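Visita a Tuvomlow, notas rápidas

25 de junio de 2022

Escribo esto en el tren de vuelta, así que perdón por el desorden. Llegamos tarde (culpa mía, bajé una parada antes) y me perdí la presentación general. Da igual, yo venía por el software.

Nos guió Kenna Niven, que lleva la parte de planificación. Al grano desde el primer minuto. Todo el stack de manipulación lo llaman Himby: percepción, planificador y una capa de control que corre aparte, en su propia máquina. Antes estaba todo en un solo proceso y cada vez que la segmentación se atascaba, el brazo se quedaba a medias. Lo separaron en febrero. Ahora, si la percepción no responde, el control mantiene la última pose y avisa. Sencillo, pero les costó lo suyo.

Lo que más apunté fue lo de las piezas metálicas. Los brillos rompen la nube de puntos, salen agujeros justo donde quieres agarrar. Su solución: fusionar varias vistas de la cámara de muñeca antes de proponer agarres, y descartar los candidatos que se apoyan en zonas sin profundidad.
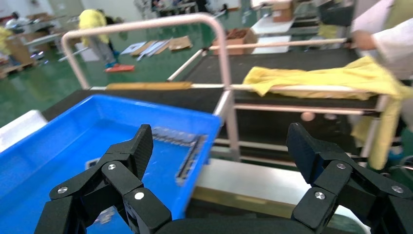 Con las piezas alargadas, como la tira perforada, dentro de un cajón de plástico azul el problema es doble — el reflejo y la pared del cajón, que limita por dónde pueden entrar los dedos. El planificador genera 17 candidatos por ciclo y casi todos mueren en el chequeo de colisión con el borde. Pregunté por qué no más. Latencia, dijo Kenna, y pasó a otra cosa.

Senan Cronin enseñó el visor de trazas, Junari. Esto sí me lo llevaba a casa. Guarda cada intento con la imagen, la máscara, el agarre elegido y las fuerzas, y se puede rebobinar. Nos abrió el intento 804, un fallo feo: la máscara juntaba dos piezas en una y el agarre caía en medio de las dos. Lo reprodujo en simulacion en un momento y cambió un umbral delante de nosotros.

Pendiente de mirar:
— cómo sincronizan relojes entre las dos máquinas, no me quedó claro
— si el calibrado mano-ojo lo repiten cada turno o solo cuando algo se desvía
— pedirle a Senan el formato de las trazas

Al final, 5 minutos de preguntas, cortísimo. Si-eun Moon preguntó por telas y cosas blandas; de momento nada, las máscaras sí les salen pero el planificador asume cuerpos rígidos. Café malo, por cierto. Trinity tiene las diapostivas, se las pido mañana y las cuelgo aquí.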